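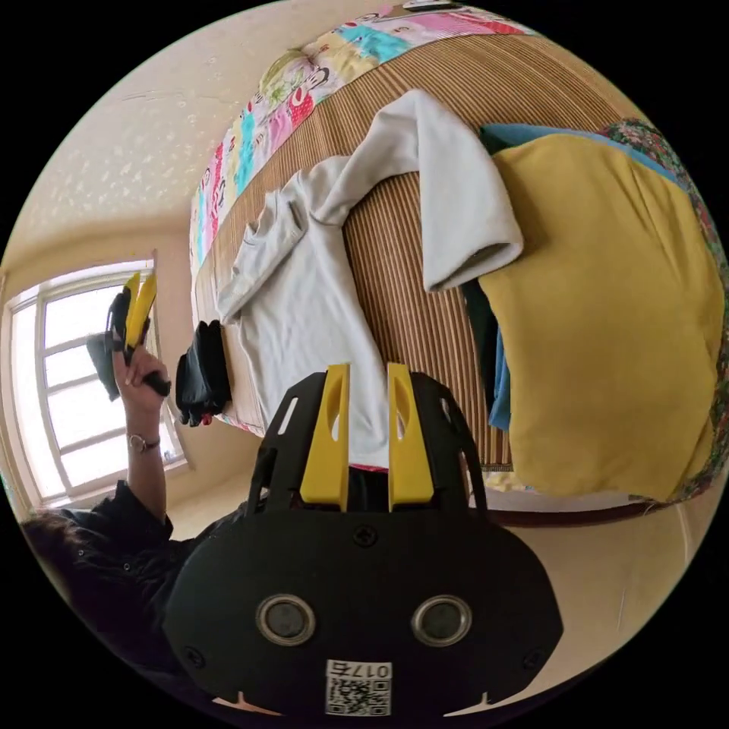 About Titema

Titema makes and repairs hand-held grippers and collects recordings of ordinary household work with them. Gunhild Juhl started the company in Brarnport, and the workshop is still there. Our first gripper was the Stomia. The current one is the Tufa.

We get asked about the Stomia recall, so the facts are on this page. In October a finger return spring broke during a clothes folding session and the end of it cut the operator's thumb. The cut needed stitches. We checked the returned units and found the same crack starting in 30 of 94. The spring had been rated for 2,000 closings. Our own logs showed the one that broke had done 2,730, and we had no rule for taking it out of service.

All Stomia units were withdrawn. The Tufa has a closed spring housing, and every unit carries a number so its closings can be logged against it. Springs are changed at half their rated life. Operators can stop a session at any time and are paid for the full booking.

If you still have a Stomia, please don't use it. Write to the workshop and we will send a prepaid box.

Page last updated 5/4/20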